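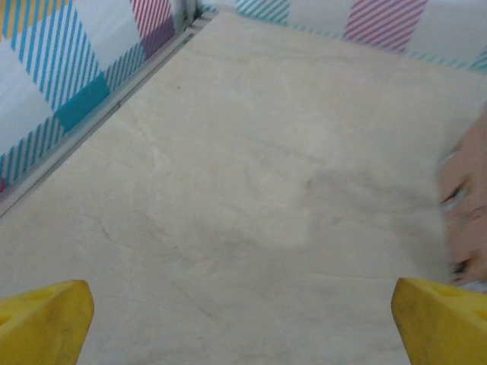 Speaker notes: two arms in a shared workshop

Last updated: July

Opening (take your time, let people find a chair)

Hello everyone, and thanks for coming out on a Tuesday night. I'm Noura Harb, and I share a bench with Majdi Geagea at Undora, the workshop behind the tile place. We've called our build Zein, after a very patient cat, and I'll happily tell you about the cat afterwards if you catch me at the tea urn.

Say early on that neither of us is an engineer. I do bookkeeping and Majdi fits kitchens, so please, please ask the basic questions (we asked all of them ourselves).

The fingertips

We went through 11 versions of these before we settled. The early ones were too pointy and skated off anything with a rounded corner. The ones we run now are yellow and chunky, with a slanted face on the inside, and the colour has been a real favour to us when we're looking back through the wrist camera and trying to work out which bit is finger and which bit is everything else. Pass the spare pair around. Remember to get them back this time!

The frame and the walls

Aluminium rail all round, with both arms bolted along the front one. Majdi wanted plain grey walls and I wanted the plaid, and I won, and you'll hear his side of it at question time. Mention that the cloth took us a whole evening to get flat.

Now, having two arms on one rail sounds like twice the fun, and it is, but they can reach each other.

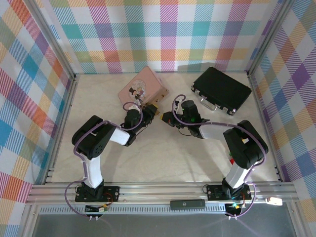 So the first habit we had to learn was bringing them in slowly, one and then the other, and keeping an eye on the gap between the tips. We start every session at quarter speed. I know it's dull to watch, but we've had four cracked fingertips and every one of them came from me being in a hurry.

Practice objects: little cases are lovely to learn on. You get corners, a lid, maybe a handle, and each one wants a different approach. Try the flat side first.

Cables: leave more slack than you think, then wave the arm through its full reach by hand before you switch on. Ours loop well out past the elbows.

If there's time, tell the story of the seven missing screws. Otherwise straight to questions, and Majdi has the sign-up sheet for the next build night.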